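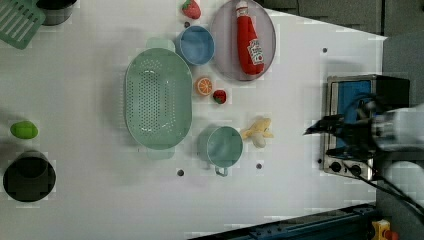 About Bundgate

Bundgate is a cooking school for adults and children aged six and up. We teach plain home cooking: soups, breads, roast vegetables, rice dishes, simple desserts. The school was started by Themis Dimitriou, who had cooked in hotel kitchens for 16 years and wanted to teach people who cook for a family after work.

The first classes were held in a rented church kitchen with one oven. We moved to the old Lambrakis bakery building when the lease came up, and we have been there ever since. The bakery's deck oven was still in place. We had it repaired and use it for all of the bread classes.

What we teach

Our main course is called Weeknights. It runs for eight evenings, from 6:30 to 9:00, and covers knife work, stocks, eggs, beans, fish and chicken. You do not need any experience. If you already cook a fair amount, you may want to start with Bread or with Preserving, which runs only in June when local fruit is cheap.

Classes are limited to 16 students with 2 teachers. We tried larger groups in our second year and went back to the smaller size after one term. People were waiting too long for a burner.

Children's classes are held in the afternoon and last 60 minutes. The younger group starts with names of foods, sorting, measuring and washing up before moving on to cold dishes. Parents may stay or leave.
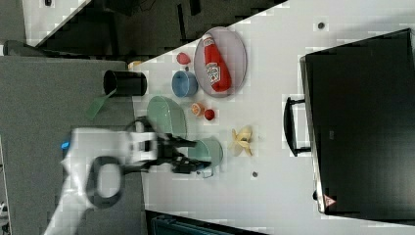

Our kitchens

There are two teaching kitchens. Rallberg, on the ground floor, has the deck oven and the long benches. Musov, upstairs, is smaller and has induction burners. Both names come from streets that used to run behind the bakery. An elevator connects the floors, and one bench in each kitchen is set at a lower height for seated cooks.

We keep a lending shelf of 300 cookbooks by the front door. Students can take one home for the length of their course — please write your name on the card inside the cover.

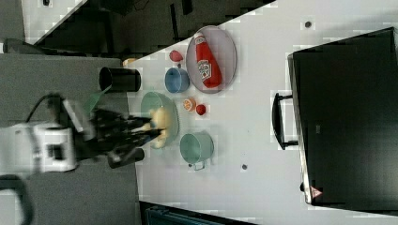 Blue bowl and toy strawberry on a white tabletop.

Fees and places

Fees are charged by the course and include ingredients. We hold back two places in every Weeknights course at half price, and you can ask for one on the sign-up form without giving a reason. Aprons are provided. Bring closed shoes and a container for leftovers.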